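Rubrique : Emploi et recrutement > Laboratoire > Préparation d'échantillons

Technicien ou technicienne de laboratoire, référent poste automatisé (H/F)

Le laboratoire Borkia, établi à Ernavthorpe, assure la préparation et le tri d'échantillons liquides pour des clients industriels de l'agroalimentaire. L'équipe de préparation compte 20 personnes, réparties en deux horaires, et traite jusqu'à 400 tubes par service. Une partie de la mise en portoir est progressivement confiée à des postes à deux bras robotisés, dans le cadre du projet Pralex.

Le présent recrutement accompagne cette évolution. Aucun poste de préparateur n'est supprimé ; le contenu du travail est en revanche modifié, et la direction a souhaité que les nouvelles fonctions soient décrites avec précision avant l'ouverture des candidatures.

Missions

Sous l'autorité de Mme Dace Lepik, responsable de la préparation, la personne recrutée sera chargée :
- de préparer les séries de tubes de formation et de vérifier le serrage des bouchons ;
- de conduire les essais de saisie et de dépose, de relever les arrêts et d'en rédiger le compte rendu ;
- de reprendre à la main toute série interrompue ;
- de former les préparateurs à la mise en route et à l'arrêt du poste ;
- de participer à la réunion mensuelle consacrée à l'organisation du travail.

Les essais se déroulent avec des liquides colorés, à l'exclusion de tout échantillon de client. Le passage manuel des tubes demeure la règle pour les séries urgentes et les contenants hors format.

Conditions d'exercice

Le poste est à temps plein, en horaire de matin (prise de service à 6 h 30). La station debout prolongée, jusqu'ici habituelle en préparation, est réduite ; l'attention portée à la surveillance et à la saisie des comptes rendus est plus soutenue. Une alternance est donc prévue entre le poste automatisé et la paillasse au cours d'un même service.

Une formation interne de 58 heures est dispensée à l'arrivée par Mme Laine Bite. Elle est rémunérée et comprise dans le temps de travail.

Profil recherché

Diplôme de technicien en chimie, en biologie ou en mesures physiques, ou expérience équivalente en laboratoire. Aucune connaissance en programmation n'est exigée. Une bonne maîtrise du français écrit est nécessaire. Les candidatures internes sont examinées en priorité.

Tubes bouchés, portoir bleu et pinces robotisées :

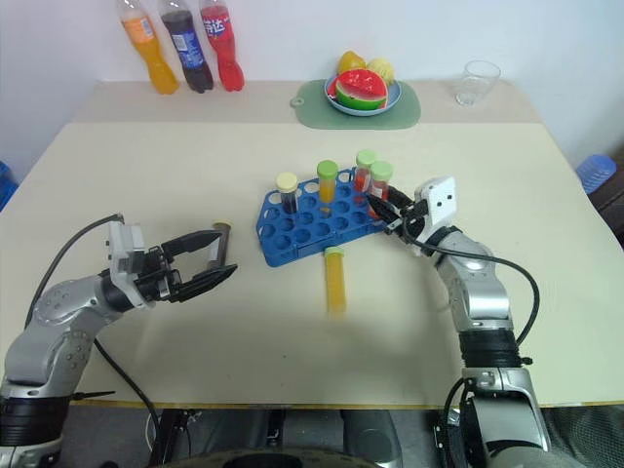
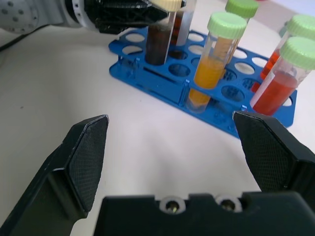

Candidature

Le dossier comprend un curriculum vitæ, une lettre de motivation et la copie du diplôme. Il est adressé à Mme Manuela Bortolotti, service des ressources humaines, bâtiment Lukoševičius, Ernavthorpe. Les entretiens auront lieu en septembre et seront suivis d'une demi-journée d'observation dans l'atelier. Les questions relatives au contenu du poste peuvent être posées à Mme Lepik.

À lire également
Préparateur ou préparatrice d'échantillons, horaire d'après-midi
Projet Pralex : calendrier des formations internes
Agent de réception des colis, Ernavthorpe
Alternance en laboratoire : conditions d'accueil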